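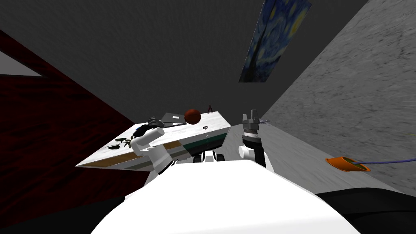 A February Visit to the Blanket Mill at Foderholm

I have been meaning to go to the Foderholm open day for years, ever since my aunt left me one of their blankets, a big green and cream thing that has survived several dogs and one small kitchen fire. Every winter I would read that it was coming up, and every winter I would have a cold, or the car would be in the shop, or it would simply slip by me. This year I put it on the calendar in red pen, packed a sandwich, and went.

For those who don't know it, Foderholm is a woolen mill on the Sasen, which is a fast, brown, noisy little river that you hear well before you see it. The mill has been weaving blankets for a very long time, and it still does nearly everything under one roof: the wool comes in at one end in bales and goes out the other end folded and tied with tape. They open to the public just once a year, in the slow stretch after the holiday orders have gone out and before the spring wool starts to arrive. That means it's cold. Bring a hat!

Getting there

I took the local train, and I'd recommend that over driving, partly for the view and partly for the parking, which is on a sloping field that had turned to soup by the time I walked past it. The ride is 26 minutes from the junction, and you want to sit on the left-hand side going out. The line follows the river most of the way and there are some lovely stretches where the alders come right down to the water. A heron was standing on a gravel bar just before the tunnel, looking as put out by the weather as the rest of us.

From the station it's a walk of about 20 minutes, mostly flat, with one short hill at the end that feels longer than it is. Somebody had chalked arrows on the sidewalk, very thoughtfully, though the rain had gotten to a few of them and I ended up in the yard of a tire shop. A man there pointed me back toward the river without my having to ask, so I suppose I was not the first.

Admission was seven dollars, paid at a folding table just inside the gate, and that includes the tour, a cup of tea, and a little skein of mending yarn in a color you don't get to choose. Mine was mustard. I have grown fond of it.

In the wool store

They take you around in small groups, and ours was led by Évan Moulin, who has been a finisher at the mill for most of his working life and who has the kind of voice that carries over machinery without ever turning into a shout. He started us in the wool store, where it was so quiet after the river that a few people began to whisper.

I could have stayed in there all morning. The smell is wonderful – greasy and sweet, something like a barn and something like a bar of good soap – and the bales are stacked high on pallets with their tops cut open so you can put your hands in. He had us feel two kinds side by side, a springy one that goes into the everyday blankets and a longer, silkier one that gets blended into the lighter throws. I thought I'd never be able to tell them apart and then, once he had shown us how to pull a lock out and let it bounce back, it was plain as day.

From there the wool goes to be opened and carded. The carding machine is a long green monster with rollers covered in fine wire teeth, and it turns a heap of fluff into something like a web so thin you can see your fingers through it. It comes off the last roller in a sheet and is split into soft ropes that have no twist in them at all. Évan let us each tear one. It takes no strength whatever. Then he handed around the same stuff after spinning and asked us to try again, and a very determined teenager in our group went quite pink in the face and got nowhere.

The weaving shed

We were given foam earplugs at the door and I was glad of them. The looms were not all running (they keep it down on open day so that people can hear themselves think), but even three or four going at once makes the floor hum under your shoes. You feel it in your knees.

What surprised me was how much of the work is just watching. The weavers walk up and down between the looms with their hands behind their backs, glancing at the cloth, and then one of them will stop and reach in and tie off a broken thread so quickly that you'd think she had only brushed away a bit of lint. I asked one of them how she knew it had broken. She said the loom had sounded wrong. I listened very hard for the rest of our time in there and it sounded exactly the same to me from start to finish.

They were weaving a pattern called Zirkus on the loom nearest the door, a wide stripe in red, mustard and cream that has been in the catalog, on and off, since before any of the present staff were hired. I learned that it was dropped for a long stretch when stripes were out of favor and then brought back after people kept writing in with photographs of their grandparents' blankets, asking for a match. The new one is a touch brighter than the old. Several people in the group had opinions about this, and the discussion went on out the door and halfway across the yard.

Washing and raising

Finishing was my favorite part, and I think it was our guide's as well, which is only natural. Blanket cloth straight from the loom is a disappointing thing, stiff and open, a bit like burlap. All the softness comes afterward. First it's washed and worked in warm water until the fibers begin to lock together and the cloth shrinks in both directions. It loses a good deal of its width this way, far more than I would have guessed, and the weavers have to allow for it from the very beginning. After that it's dried on a long frame with hooks along both edges, and then it's raised, which means it is brushed, over and over, until the nap stands up.

I asked how many passes it takes. Seven for the standard blanket, he told me, though he said it with his hand on the cloth and I got the feeling that the hand has the final say. There was a piece there that had been through only a couple of them, and next to it a finished one, and we all had a good pat of both. I'd buy a blanket on the strength of that table alone.

A lady in our group asked about washing them at home, which I suspect was what a lot of us had been wanting to ask. The advice was: don't, much. Hang it outside on a damp, breezy day and it will do most of the work for you. If it must be washed, cool water, very little soap, no wringing, and dry it flat over something that won't leave a line. I thought about what I've done to my aunt's blanket over the years and kept my mouth shut.

Odds and ends on the walls

One thing I always like on these visits is seeing what people put up around them. There was a wall of old shade cards by the dye room, curling at the corners, with names such as Wet Slate and Plum Skin written in ink. There was a long framed photograph of the staff picnic with everyone squinting. And a print of Van Gogh's "The Starry Night", hung without a frame on a grey wall, which I was pleased to meet again. My college roommate had it over her desk, and I must have looked at that sky every evening for a year while pretending to study.

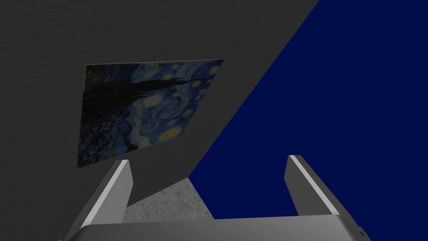 Tea and the shop

Tea was served in the old packing room by the Boateng family, who run the bakery up by the church and had brought down trays of cardamom buns. Get there early! By the time our group came through, the buns had gone and we were into the seed cake, and while I have nothing bad to say about the seed cake, I could smell what I'd missed. I ate my sandwich as well, on a bench by the window with a view of the weir, and got talking to a couple who had come a good deal farther than I had and who own, between them, more blankets than they have beds.

The shop is small and gets crowded. There's a table of seconds at the back, and it's well worth the elbowing. Most of the flaws are so slight that somebody has had to mark them with a loop of red thread so you can find them. I bought a lap blanket in a soft brown check with one slightly thick pick near the hem, and a bag of offcuts for a friend who makes slippers. The staff were patient and kind with all of us, even with a gentleman who unfolded every single throw on the shelf and then bought a postcard.

If you go

Wear shoes you don't mind getting wet, as the yard has no drainage to speak of. The tour has stairs in two places, but there's a way around by the loading dock if you ask at the gate, and they're very nice about it. Children are welcome in the wool store and the tea room, and in the weaving shed if someone has them by the hand. Take cash for the buns.

The last tour leaves at three, and the train back goes at a quarter past the hour, so those two don't fit together as well as they might. I had a long wait on the platform, with my new blanket over my knees and a paper cup of tea that one of the Boateng daughters had kindly filled for the road. I've already asked my sister to come along next February, and she says she will if I promise we can do the tea first.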